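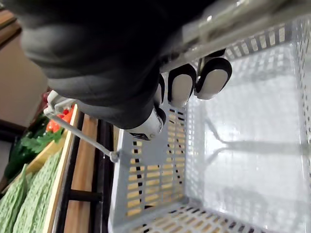 買い物ロボットの見学会を売り場で開く手順

2026年6月6日(土) 文:ジョビタ・アルバラード

青果売り場で買い物ロボットの実演を見せるときの準備と進行をまとめた。Zevholmの見学会で使っている手順をもとにしているが、売り場の一角を借りられる店ならほぼそのまま使える。

1. 場所を決める
野菜の棚の横に、買い物かごを置ける場所を取る。かごは棚に寄せ、持ち手は手前か棚側に倒しておく。立てたままだと腕を下ろすときに引っかかる。見学者の立ち位置は床にテープで示し、ロボットの腕が届く範囲から800ミリ以上離す。一回の定員は12人まで。それより多いと後ろの人から手先が見えない。

2. 品物を選ぶ
初回は形のはっきりしたものから始める。にんじんは扱いやすい。ゴーヤーは表面がでこぼこしていて、山に積むと隣のものと一緒に動くことがある。葉物は最後に回す。透明な袋や容器に入った品は、照明の反射で位置を読み違えやすいので、開場前に同じ照明の下で必ず試しておく。

3. 手と布カバーを点検する
手首から手のひらを覆う布カバーは、指の動きを妨げない位置まで引き上げる。しわが指の付け根に寄っていたら直す。指先のパッドは乾いた布で拭く。野菜の水気が残っていると滑る。この作業は電源を切ってから行う。

4. かごの上で止めてみせる
品物をつかんだら、かごの縁の少し上で一度止める設定にする。見学者が指の当たり方を確認できるし、操作担当も持ち手や縁との間隔を見られる。そのあと、底の近くまで下ろしてから指を開く。高い位置で放すとトマトなどは傷む。

5. 進行
説明役と操作担当は分ける。Zevholmではタンヴィル・セネヴィラトネが説明、イェセニア・イバラが操作を受け持っている。一回は30分で、実演を先に、質問を後にする。実演中に質問が出たら、腕が待機位置に戻ってから答える。非常停止ボタンは操作担当が常に手の届くところに置き、始める前に見学者の前で一度押して、止まることを見せる。

6. うまくつかめなかったとき
同じ品物で二回までやり直し、それでもだめなら次の品に移る。手で品物を渡して助けるのはやめる。腕の動く範囲に人が入ることになる。失敗した品名と時刻は記録用紙に書いておくと、次の調整に使える。

7. 片付け
腕を待機位置に戻し、電源を落としてからかごを空にする。実演に使った野菜は棚に戻さず、店の担当者に渡す。買い取りにするかどうかは事前に決めておくこと。布カバーは外して洗い、陰干しする。

8月の回から受付の方法が変わる予定。決まりしだい手順1の後に追記する。

最終更新:定員と停止ボタンの項を修正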